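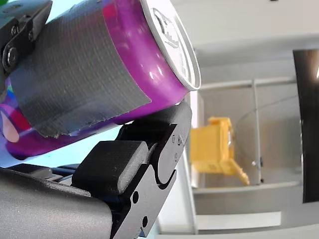 Plumwood Can and Bottle Return - Frequently Asked Questions

Kerkoser runs the Plumwood return site for drink containers. Most of what people ask at the counter is covered on this page. Cans are sorted by material first and by condition second, and condition is where most of the questions come from. A purple aluminum can with a broad strip of gray duct tape around its middle is still an aluminum can, but the tape has to come off before it goes in the bin. Please read the tape and label section if you bring in cans that were used for crafts, games or storage.

What do you take?

Aluminum drink cans, clear and colored plastic drink bottles, and glass drink bottles. We do not take food cans, paint cans, aerosol cans or foil trays. Those go in your curbside bin or to the Lashari transfer station.

Do cans have to be rinsed?

Yes. A quick rinse with cold water is enough. Let them drain upside down before you bag them.

Should I crush my cans?

No. The counting machine reads the printed label, and it can't read a flattened one. Small dents are fine.

My cans have tape on them. Will you still take them?

Yes, once the tape is off. Duct tape is the hardest kind because of the cloth backing. It tears along the weave and leaves threads and glue behind. Warm the tape with a hair dryer, lift one end and pull slowly. Rub any glue that stays on the can with a little cooking oil, then wash with dish soap. A thin film of glue is OK. Loose threads are not - they wrap around the rollers.

What if the label comes off with the tape?

Bring the can anyway. Cans with no readable label are paid by weight at the counter. Keep them in a separate bag.

Do the pull tabs stay on?

Leave them on. If you save tabs for another collection, take them off at home. It makes no difference to what you are paid.

Is there a limit?

300 containers per visit at the machines. If you have more, use the bulk door on the Nimis side of the building. Clubs and schools can bring up to 3000 at a time, but call ahead so there is a cart free.

How long does it take?

A load of 300 takes nearly 10 minutes at the machine if nothing jams. Bulk loads are counted after you leave and the slip is mailed.

What bags can I use?

Any clear bag. Black bags have to be opened and emptied by hand, so those loads go to the back of the line. We sell clear bags at the counter for 58 cents each.

Can I get my cans back after they go in?

No. The bin under the machine is locked and the cans are pressed in it.

Are you open all year?

Yes, except for one week in February when the machines are serviced. The bulk door is closed that week too.

Page last updated May 23, 2023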